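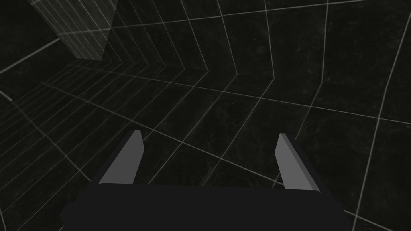
*Department of Print and Document Studies, Harnlow College*

**Figure 2.** Computer rendering with a near-black gripper housing against a lighter gridded surface.

## 4. Dark areas and the office printer

The previous section dealt with text, which office printers handle well and complain about very little. Dark areas are another matter. A page of plain text covers a small share of the sheet with toner. A page with a large, nearly black shape on it (Figure 2 has one) can use as much toner as a whole memo, and the person who sent it to the printer rarely learns this until the low-toner light comes on for someone else.

We looked at the print log of a shared machine in the Bratby building. The log covers July, a month in which the building is supposed to be quiet. It lists 473 jobs. The log records pages, sender group and toner use per job, but it does not record whether anyone came to pick up the pages. We had hoped to study abandoned printouts as well and had to settle for looking at the tray, which was full every time we looked, and which we do not report as a result.

### 4.1 Draft mode

The print dialog used at Bratby offers four quality settings. The lowest is called Draft. It lightens solid areas by leaving out part of the dot pattern, so a dark shape comes out as a tired gray while thin lines may drop out altogether. Pale grid lines are the first to go. An author who depends on a grid to show scale should print one page in Draft before sending the file to colleagues, who will use Draft whether they mean to or not, as the department has made it the default and hidden the menu that changes it.

The other three settings are Normal, Fine and Giltico. Giltico is the name of the driver package, and we were unable to find out how it came to be a quality setting. On our test sheets it gave the same output as Fine and took longer.

### 4.2 Near-black and black

Charcoal and black look different on a screen. On paper the difference depends on the driver, the drum and the age of the cartridge. Our test chart had two dark patches side by side, one black and one a shade lighter. With a new cartridge the border between them could be seen at arm's length. After 1000 pages it could be seen only by the author who had drawn the chart and knew where to look. Soft edges and slight bevels suffer in the same way. If the shape of a dark object matters to the argument, its outline against the background has to do the work, and the background should be kept light.

Mid-grays held up better. They shifted toward the dark end as the cartridge aged, but they stayed apart from both black and white on every sheet we kept. One sheet was not kept. It was used to prop the Montoya Room door during a fire drill and came back with a footprint on it, which scanned beautifully.

### 4.3 Limits

The log comes from a single machine, and the machine was replaced before we could repeat the test chart. Its successor has a touch screen and no Draft mode. Toner use per page is now shown to the user after printing, in a message that closes before it can be read.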